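Fold the Shirt First, Buy the Dresser Later

2024-06-19

Every spring somebody tries to sell me a better way to own T-shirts. Drawer dividers. Matching hangers. A whole closet system with a name like a ski resort. I'm going to argue for a table instead.

A big, flat, boring table. With room on it.

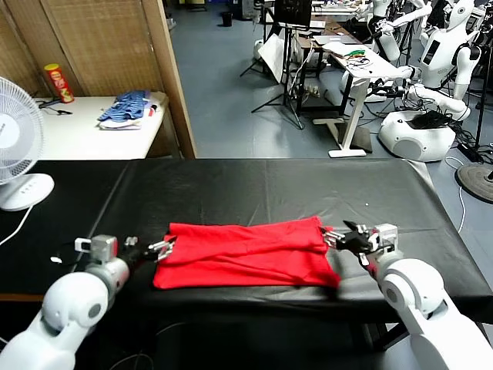
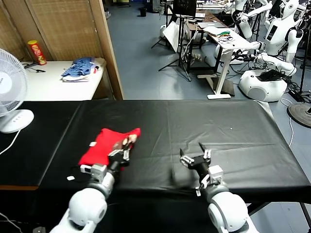

A red cloth on the long black-covered table, folded blue and white clothes on the side table behind.

T. Kalinowski
Home columnist, Kinda

So. Tables.

Most of us fold on the bed. I did for years. The bed is soft, it's the wrong height, and the shirt sinks into the blanket and comes up with a crease you didn't put there. Then it's bedtime and the pile goes on the chair. You know the chair. Mine held a winter coat from November until I had people over and had to give one of them a seat.

A table fixes most of that. You can grab a shirt by both side edges, pull it out flat, and it stays flat. You can put a hand on the fold and press. Try pressing on a mattress.

And red cotton, or any plain bright color, against something dark — you see every wrinkle. People think that's a bad thing. It's a great thing. I used to fold white shirts on a white comforter and wonder why they came out crooked.

My other point, and I got mail the last time I said it: finished clothes need a second surface. Not the same one. A little side table, a stool, the top of the dryer, whatever. The folded pile goes there and the work table stays clear. Once the pile sits where you're working, you stop pulling things flat becuase there's no room, and you start doing that thing where you fold the shirt against your chest with your chin. Nobody's shirt looks good after the chin.

If there's a can of snacks next to the clean clothes, fine. I'm not a monk. Lid on.

Fan, also yes. Folding is warm work in June and I will not be told otherwise.

Now the money part. I priced the Brollelar closet insert last month, the one in all the ads, and it was $129 before shipping. For a box with slots in it. The Tilen one goes up to $300 and has a light. A light! I can find my shirts. There are 16 of them and they are all in the one drawer.

A cheap folding table and a plain black cover to throw over it will run you far less than either one. Black covers crease, I'll give you that, they wrinkle up in the middle and droop off the front and it looks like a school science fair. Who cares. It goes back in the closet after. If the creases bug you smooth it with your hand and move on.

Do I think a table will make you a tidy person? No. I've had mine nearly 4 years and there's still a basket in the hall I don't discuss. But the shirts get done. They get done standing up, at a decent height, with the radio on, and they don't go to the chair.

The people who sell storage want you to believe the mess is a storage problem. Mine never was. I had plenty of drawers, I just didn't have anywhere decent to do the ten minutes of work that comes before the drawer. Most of the homes I get letters from are the same — nice dresser, empty half the time, and a heap of clean laundry on teh couch with a person sitting next to it.

So clear a table. Even the kitchen one, wipe it first. Start with one shirt. Sleeves in, sides in, bottom up, done, next.

Leave the closet catalog in the recycling where it landed.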